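Cuaderno de taller, abril. Jornada de puertas abiertas en Sureva

Llegué a las 8 pasadas con el tren de primera hora y todavía estaban quitando las sillas apiladas del pasillo. Nos recibió Segundo Salazar, que lleva la célula textil, y sin café ni nada nos metió directamente en la nave. ¡Mejor así! Apunto todo esta misma noche antes de que se me mezclen las cosas.

Lo primero: es mucho más pequeña de lo que yo me imaginaba por los planos que circulaban. El armario eléctrico va pegado a la pared del fondo y se puede trabajar alrededor con bastante comodidad. Al software de agarre lo llaman Mukley (nombre interno, no preguntéis) y la parte de visión la hizo Ilmont.

Agarre de tela en cesta

Esto era lo que yo iba a ver y no me decepcionó nada. La tela es lo peor que le puedes dar a una pinza: no tiene forma propia, se pliega sobre sí misma y cada vez que la tocas tienes un problema distinto. Segundo usa prendas con estampados grandes, y entiendo por qué. En la pantalla de la cámara de muñeca, una cara de dibujo con ojos redondos y orejas largas te dice enseguida cómo está girada la prenda, aunque haya pliegues por medio. Con una camiseta lisa yo me habría perdido.

Me dejaron quedarme junto al monitor durante casi toda la demostración. Lo que más me gustó fue ver las puntas de los dedos tan cerca del tejido, con la prenda rosa extendida en la cesta verde y otra tela blanquecina asomando por debajo. Ahí está la gracia del asunto, coger la de arriba y dejar la otra en su sitio. Pregunté por el umbral de fuerza y me contestó que lo ajustan a mano por familia de tejido. Me lo esperaba más automático, pero me parece sensato. 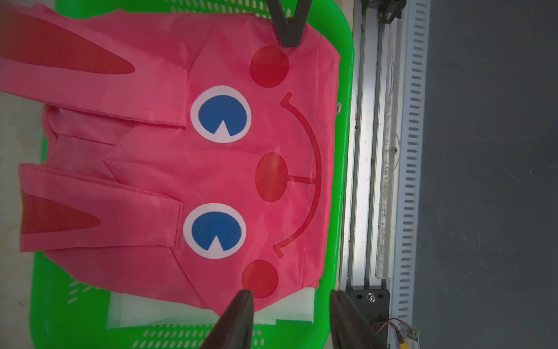 Mesa y cableado

El eje lineal va al lado mismo de la cesta, con la canaleta blanca ranurada en paralelo. Muy limpio. Me fijé en la plaquita con los cables rojo, amarillo y marrón, que va a la vista junto al soporte negro; en nuestro banco yo le pondría una tapa, que ya sabemos lo que pasa con las pelusas. Se lo comenté a Segundo y se rió, tienen una pendiente de imprimir.

Números que pude anotar

Llevan 348 agarres registrados con este juego de dedos y quieren llegar a 3.000 antes de cambiar nada. Cada sesión la revisan 2 personas por separado y luego comparan etiquetas. Me pareció muchísimo trabajo y a la vez me dio envidia, porque nosotros seguimos apuntando los fallos en una hoja suelta.

Para nosotros

- Probar con prendas estampadas en la cesta. Mirar en la caja de muestras de Akgül, algo habrá.
- Pedir a Segundo el formato de registro (dijo que sí, escribirle).
- Medir el hueco entre nuestro eje y la cesta, creo que vamos más justos que ellos.
- Preguntar a Ilmont si la calibración de muñeca aguanta un cambio de dedos. Se me olvidó, qué rabia.

Quedamos en que vienen ellos a vernos cuando tengamos montado el segundo banco.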